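Ticket 329 - Stirau cell, simulation
Status: open
Opened 2018-06-28 by Birthe Gunnlaugsson

We use cookies to keep you signed in. Accept / Settings

Problem: Planner stops with a clearance fault when the open fingers come down between the tall block and the low slab. Only the low approach is affected.

Checked: Haltitz cell rules ask for 100 mm of free travel above the highest object before any sideways move. The scene file measured that height from the platform, so the tall block was ignored. Changed the reference and reran, 4 faults left.
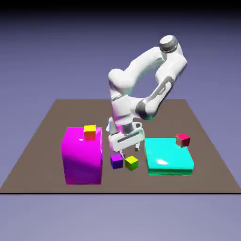
Remaining faults all come from the finger model - its collision shape is still the old, wider one. Do not turn off collision checking to get a clean run. Endimley did that in March and the log had to be thrown out.

Next: load the new finger shape, repeat 100 runs, attach the log.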